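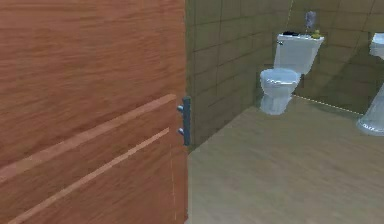
Open door, orange-brown wood, two pale stripes. Dark grey handle.

Print this message | E-mail this to a friend
Search the archive: enter words or name Go

Posted by Agnes Hedlund, February, 7.40 am

Re: [house-swap] Drorent flat, heating and the deposit

Morning all. Quick one before work, sorry if it's a mess.

Benedek Szénási wrote:

> Has anyone on here swapped through Drorent lately? We've agreed
> a fortnight with a couple near Stukow and they now say we each pay
> a 400 deposit, held by the other side. Never done that before.
> Also they want us to read the meter on arrival and settle up the
> heating after. Is that normal in winter? My wife says walk away,
> I say it's fine. Would be glad of some views before we book the
> ferry.
> Benedek

Benedek, we did one last winter, same area, so here goes.

Deposit: don't. Not to the other family directly. If they hold yours and you hold theirs then it's a wash until someone breaks a lamp, and then you've got two lots of people each sitting on the other's money and not speaking. We had 400 down as well and it took 6 weeks to get it back, over a scratched hob that was scratched when we got there. I'd written to them about the hob the first night too. What I'd do now is offer no deposit either way and a short letter, signed, saying who pays for what. Vidar Hellström put a good one on the list a while back, search for "breakages" and it should come up. Half a page. Ours was based on that the second time and it was fine.

Meter: yes, normal, and fair enough in the cold months. But agree a cap. Ours was the first 30 a week on the house and the guest pays anything over that. Both ways, so nobody is out of pocket for liking a warm bathroom. Write the reading down with the other people on the phone if you can. And ask WHICH meter. There were two in our building and we spent a evening reading the neighbour's.
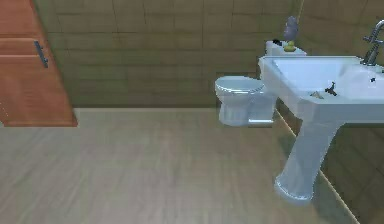

Other things I'd ask them, in no order:

Bins. What day, and where do they go. We got this wrong twice.

Is there a cupboard or a shelf cleared for you. You'd think so but no. We lived out of cases for 4 days until we dared to move someone's jumpers.

Who has the spare key. Ours was with a man called Torbjørn two streets away who worked nights, so no good knocking before the afternoon. Lovely once he was up.

Parking. Stukow is fine, free on the hill, not by the station.

Post. If they're expecting parcels they need to say. We signed for all sorts.

Insurance. Ring yours and tell them there'll be people staying who aren't paying rent. Mine wanted names and dates and that was all. Some want extra. Get it in an email whatever they say on the phone.

Ferry, if you can move the booking without a fee then book it now and argue after. Prices go up once the school holidays get near.

Eskil Viklund asked last month whether it's rude to strip the beds when you leave. Don't think anyone answered. I say strip them, leave the lot by the machine, don't start a wash. Last time we started one and it was still going when the taxi came, had to leave them a note. Others may differ.

As for walking away, I wouldn't on this alone. Asking for a deposit may only mean they had a bad swap before yours. Have a proper phone call, not just messages. You can tell a lot in ten minutes. If they get shirty about dropping it then your wife's right and there are plenty more on Drorent, we had three offers the week we listed.

Must run, bus. Will dig out our letter tonight and send it to you off list if Vidar's has vanished from the archve.

Agnes

Print this message | E-mail this to a friend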